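Home / Gallery / Play Kitchen, Warkulville

The play kitchen on the white table

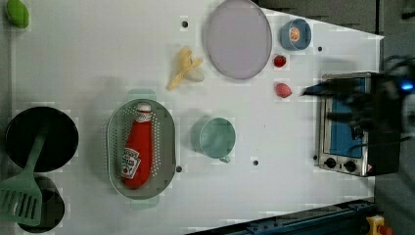
The play kitchen at Warkulville has been in use since May. Most of it came in one order from Murnetti, and the rest was donated by families who had outgrown it. This page is for parents who asked what the children have to work with, and for the other playrooms in the Naditeo group that are putting together a set of their own.

Everything goes on the white table. We tried a low shelf first, but the children took the same two or three things every time and left the others at the back. On a table they can see what they have.

The toaster oven

The small silver one with the blue-tinted window and two black knobs. It is the piece most children go to first. It takes up a fair share of the table, so we put it to one side and let the food and dishes go in the space that is left.

Plates and bowls

We kept to pale colors. The large round plate is lavender and the small bowl is light blue. The big plate is a good size for sharing, and two children can serve from it without much trouble. The bowl suits the little pieces, like the orange one.

The fruit

The strawberry is the smallest piece and the one that goes missing - check under the radiator before you write it off. The banana peel gets used more than we expected. The children like to "clean up" after a meal, and a peel gives them something to throw away. There is a round pink-red fruit too, which is a peach to some children and a plum to others. We have left that open.

Colander and ketchup

The colander is gray plastic, oval, with small holes around the sides. It works as a sink, a shopping basket or a boat, depending on the day. The ketchup bottle is red with a white cap and has its name on the label in red letters, so the older children who are starting to read can pick it out.

Cleaning and putting away

Plastic pieces are washed in warm soapy water at the end of the week and left on a towel overnight. The oven is only wiped with a cloth. Dishes go in the bottom of the storage box and food on top - the other way around, the fruit gets squashed under the plates.

If you have play food at home that is no longer used, we can take it. Please leave it at the front desk in a bag marked for Aslak Halvorsen. No glass, and nothing with loose magnets.

Page updated 20/12/2018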